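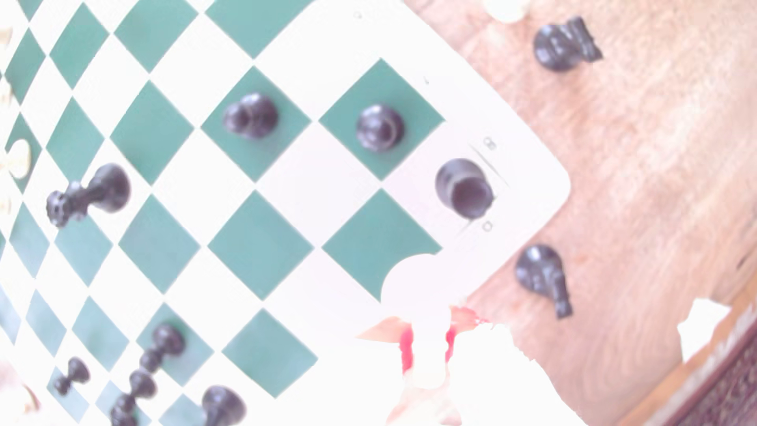 3 min read

Home Sets Boards Storage Gallery Contact

Roll-up board, green and white, with black and white pieces

Gallery entry for the Mornitz club set. Notes by Oana Oprea, measurements by Eusebio Inga.

The Mornitz is a flexible board sold with a full set of standard-pattern pieces. It is the set we use for casual play and for teaching, and most of the questions we get by mail are about the board. The view is from the black side of the material, with the rook on the border, two pawns upright on green squares, and the queen on its side. The tabletop is light brown wood.

Board

The playing area measures 415 mm on each side. The border adds 30 mm all the way around and has rounded corners. Square corners on roll-up boards lift and crease first, and a crease that starts in a corner tends to travel into the playing area.

The border is white, the same as the light squares. Small gray markings are printed on it, along with a thin line. The printing is faint and hard to read under a strong lamp or beside a window. Players who record their games may prefer the Vasport board, which has darker printing on a narrower border. Beginners learning to name the squares should also be given the Vasport.

Green and white is easier on the eyes over a long game than black and white. Black pieces stand out well on either color. White pieces on white squares are harder to pick out in bright light, and the effect is worse on a glossy surface. Turn the board a quarter away from the window for setup, then move the table if the glare remains. Do not turn the board back and forth during play.

Pieces

The rook has a round tower with a hollow top. Its base is 26 mm across, so it stands on the border with a little room to spare. The pawns have a round head over a plain collar. The queen's crown is edged with small bumps and is the easiest way to tell the queen from the bishop when pieces are lying flat.

The taller pieces have stacked collars. Dirt collects between them. Clean with a damp cloth folded to a point, and dry each piece before it goes back in the bag. Solvents are not recommended on either the pieces or the board.

Tall pieces roll in an arc when they are laid on their sides. On a flat board they come to rest quickly. On a table with any slope, keep captured pieces upright or in the lid of the box.

Flattening

A new board holds the curl from its tube. Unroll it face down on a clean table, put a flat weight along each end, and leave it overnight. Books work. Hoi-yan Yeh uses two shelf boards and gets a flatter result. Heat should not be used. A board left on a radiator in August testing (the heating was being serviced) stretched unevenly, and the squares along one side are no longer true.

When rolling the board up again, keep the printed side out. This reverses the factory curl, and the edges then press down on the table the next time it is used. Roll loosely. A tight roll marks the surface where the border overlaps itself.

Spare parts

Single pieces can be ordered through Pasier in either color. Quote the part number from the list, and state black or white. Replacement pawns come from a later mold and have a slightly wider collar, which Yee-man Man noticed only when they were lined up beside the originals. Knights are out of stock. The Ho pieces are close in height and can stand in for them, although the base felt is a different shade.

Boards are not repaired. Small nicks in the border can be trimmed with scissors, following the existing curve.

Corrections to the measurements should go to Sumathi Gowda at the contact page. Please say which board you measured and whether it had been flattened first.

Contact | Copyright, all text and pictures, the Mornitz set pages | Back to top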